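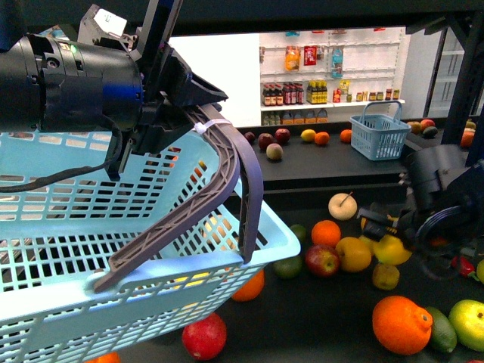
Şimşekoğlu opened its gearbox plant at Sadska to visitors in February, the first time it has done so since the new hybrid line started up. The line builds a six-speed dual-clutch unit for the Vesby, the small crossover that goes on sale this spring with a 1.5-liter gasoline engine and an electric motor mounted between the engine and the transmission.

The tour began at 8 in the morning in the machining hall. Gear blanks arrive already forged and are cut, hardened and ground on site. Grinding takes the longest. Visitors were kept behind a yellow line and given ear plugs, which were needed.

Assembly is in the next building. Tarık Oral, who runs the shift there, said the hybrid unit shares its casing and differential with the gearbox in the current gasoline Vesby. The clutch pack is new, as is the oil pump, which is now electric so that the car can pull away with the engine off. Every finished unit goes onto a test bench for 15 minutes and is run through all of its gears in both directions. Units that are too noisy go back to a side bench and are opened up.

More than 200 people work at the site across two shifts. The canteen and a small shop are by the main gate, and the group stopped there before the drive.

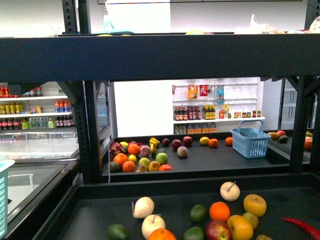
Pears, limes and an orange on the shelf.

The afternoon was spent in two preproduction cars on the road to Bresach and back. The route has a long climb and a stretch of broken concrete. The changes from second to third were smooth at light throttle, less so when the driver lifted off halfway through. Oral said the shift software was still being worked on. The motor can be heard at parking speeds but not much above that. Luggage space is slightly down on the gasoline car, as the battery sits under the rear floor.

Prices have not been announced. Şimşekoğlu expects to have cars at dealers by the end of May, with front-wheel drive only at launch.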